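The Quiet Return of the Printed Tablecloth

Vinyl-coated table coverings went out of most Canadian kitchens in the 1980s, when sealed countertops and cheap placemats took over the job of keeping gravy off wood. They are now selling again, and the reasons have less to do with nostalgia than with the coating.

The older product was a cotton scrim with a thick layer of plasticized PVC on one face. It was heavy, it smelled for the first month, and it cracked along the fold lines as the plasticizer migrated out. A cloth stored folded over one winter would often come out with a permanent grid in it. Most households replaced theirs every few years without thinking much about why.

Seren Landeg, who tests coated textiles at Skerneck, says the present generation is a different material in all but appearance. The backing is usually a polyester knit, which moves with the coating as the room warms and cools. The coating itself is thinner and is often acrylic. "People judge these by thickness," she says. "Thickness tells you how it drapes. It tells you very little about how it wears."

Her standard test is an abrasion run of 200 cycles under a weighted felt pad, followed by staining with turmeric, beet juice and black coffee. Samples are left for 10 hours and wiped once. The coffee rarely causes trouble. Turmeric marks nearly everything, and the colour fades only with several days near a window.

Pattern matters more than the trade likes to admit. Plain white shows every scuff and crumb. A dense print hides both, but it also hides spills, and a spill left overnight is the main cause of permanent staining. Manufacturers have mostly settled on the middle ground – an open design on a pale ground, with enough bare area for a wet patch to be noticed.
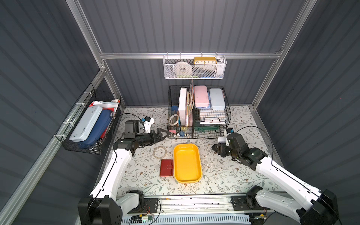
Leafy vines and small brown flowers on a white ground.

Botanical prints of this sort have a practical history. Vines repeat well, and a meandering stem disguises the join where one print roller pass meets the next. Till Fuchs, a pattern designer at Bostomari, keeps an archive of 372 repeats on paper, and 46 of them are vine designs. The oldest were drawn for wallpaper and scaled down by hand. He redraws them now on screen, mainly to thicken the stems, which tend to break up when printed on a textured coating.

Fuchs prefers muted greens. Strong greens shift toward blue under cool LED lighting, he says, and customers who chose a cloth in a shop will send it back once they see it at home. Bostomari checks each new colourway under three lamps before it goes to print.

Care is simple enough. Wipe with warm water and a little dish soap, and skip bleach and scouring powder, both of which dull the finish. Use a trivet under hot pots. Store the cloth on a cardboard tube with the printed side facing out. Creases from shipping will normally drop out within a day or two in a heated room, and a hair dryer on its low setting will deal with the rest.

Cut edges need no hem on a knit backing, though Landeg advises rounding the corners with a saucer and a sharp pair of scissors. Square corners curl first.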